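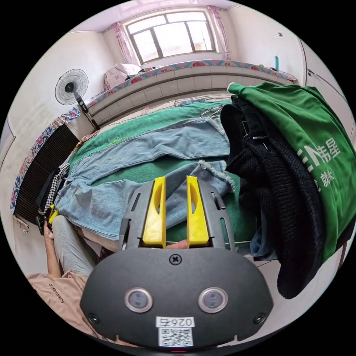
*1 min read*

**Re: frayed hems, trim or leave?**

Hi all,

> I've got light jeans fraying at the hem and can't decide. Do I cut the threads off or let them go? Ava list, help!

Leave some of it! I love a frayed hem, and light blue denim wears it so well. Lay the jeans out on the bed, on a plain blanket if you have one (green is great, every pale thread shows up), keep the scissors close and snip only the long strands. Then stitch a line just above the fray so it stops there.

Mine have been through 25 washes since October and I'm still so happy with them! Dark knits next, please, my black sweater needs ideas.

Tumetov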